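ok thread on what I've been doing all week, which is losing an argument with thin sticks

Background for new people: I write the perception and replay tooling for our little manipulation group. We collect demos with hand-held grippers in people's kitchens, then train a policy on them. My piece is called Zurno. It takes the raw recording and spits out gripper pose, jaw width and a guess at what the fingers are holding.

Pose has been fine for a while! Jaw width is the one that's been driving me up the wall.

Blocks are easy. The jaws stop early, there's a nice flat bit in the width curve, the labeler says "grasp" and everybody goes home. A dowel is so skinny that the fingers are nearly shut when they touch it, so the width curve for holding a dowel and the curve for holding nothing look like twins.

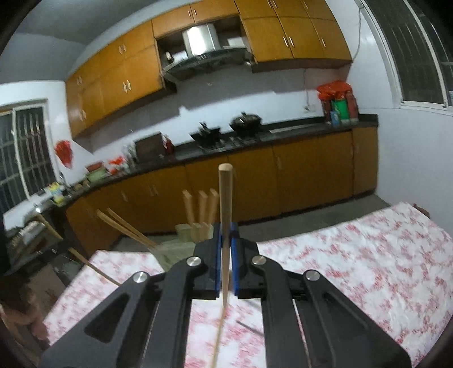 My old threshold was 2 mm. Anything under that got called empty. You can guess how the stick-building episodes came out (the policy learned to close its hand, feel great about itself and wander off with no stick).

Precious Macaraeg went through the June batch by hand, bless her. 985 grasps in it, and the labeler had thrown away every single one on the thinnest dowels. She sent me the list with no message attached. I deserved that.

First fix I tried was just lowering the threshold. Bad idea. The finger pads squish, so "fully closed" drifts depending on how hard the person squeezes. Felicidad squeezes like she's opening a jar. I do not.

Second fix, and the one I'm keeping: stop trusting width on its own. I crop the patch between the pads and run a tiny classifier on it, something there or nothing there. Then the two signals vote over a short window of 27 frames so one blurry frame can't flip the label.

Trained it on 900 crops I labeled myself on the couch. Not proud of the labeling speed but the thing works way better than I expected from such a dinky model.

It still gets confused when the stick lines up with something long and straight behind it. Cabinet edges, window bars, cables on the wall. I'm adding a bit of motion to the input so it can tell what moves with the hand and what stays put in the kitchen.

Other annoyance: a dowel can slide or tip in the fingers and the jaw width won't budge at all. The planner downstream assumes the stick stays where it was grabbed, so placement goes sideways. Efthymia wants me to output the stick's angle too. She's right, ugh, that's next.

Merged the voting change on September 25, 2024 and kicked off relabeling for everything back to June. If you pulled labels before that, please pull again

also if anyone has a good trick for estimating the tilt of a skinny thing when the fingers cover the middle of it, my replies are open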